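Fold Work Clothes Flat

Most people I know fold their good shirts and throw their work clothes in a heap. I think they have it backward. A dress shirt gets worn twice a month and ironed first. A work jacket gets worn all week, and it is the one you reach for in the dark at 5:30.

I worked in the linen room at Nistton for six years. We sent out 300 pieces on a normal morning, mostly jackets and trousers, and Ruxandra Husar taught me to fold them. Her rule was to lay the thing down on something flat and firm before doing anything else. A bed is too soft. Holding it against your chest with your chin works for towels and not much else.

I have heard the argument for hangers. Hangers are fine if you have the rod space. I have 30 inches of closet and a husband with coats. I have also heard that snaps and heavy seams make folding pointless. Snaps are the reason I fold. Left in a pile they press into whatever is under them, and the fronts dry crooked.

You don't need a folding table, either. I had one from Clorkent and gave it to my sister. A piece of cardboard does the same job and slides behind the dresser when you're done.

Spread it out first

Pull the garment straight from both ends until the long lines run true. A stripe down the side is useful here, as you can see at once if it bends.

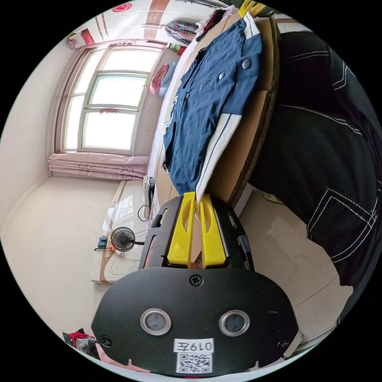

Then fold it in thirds

Sleeves in, sides over, bottom up. Four jackets make a stack that fits on a closet shelf - six if they are the thin summer kind. I do mine in the evening with the radio on, and it takes less time than finding a clean one in the heap.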